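Gwilliam (film)

Gwilliam is a drama film written and directed by Sioned Humphreys, adapted from the memoir of the same name by Hywel Gittins. It stars Iolo Dafis as a retired auction clerk who is asked to authenticate a set of letters he suspects he typed himself 20 years earlier. Dymphna Rafferty plays his former employer. The film was produced by Nesten and released on 01/07/2021.

Development

Gittins published the memoir through Listton, a small press, in a first printing of 400 copies. Humphreys bought the screen rights after a second printing sold out. Her first draft followed the book closely and kept its two narrators. Later drafts dropped the second narrator – a court reporter – and moved most of her material into dialogue.

Getachew Ayele joined as editor before filming began and worked with Humphreys on the order of the flashbacks. The shooting script ran to 49 scenes.
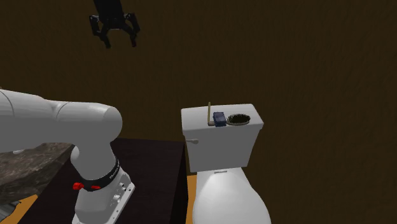

Filming took place mainly on interior sets, with a short period of location work in June. The auction house was built as a single connected set so that long takes could pass between the salesroom and the offices. Dafis learned to use a manual typewriter for the role and typed the letters seen in close-up.

Release

The film opened in a limited number of theaters and was later made available on the streaming service Prekeo. The theatrical version omits a subplot about the clerk's brother, which was restored for streaming. A home video edition includes both versions and a commentary by Humphreys and Ayele.

Reception

Reviewers praised the scenes between Dafis and Rafferty. Several found the middle section slow, and some readers of the memoir objected to the changed ending, in which the letters are sold as genuine. Gittins said he had approved the change at the script stage.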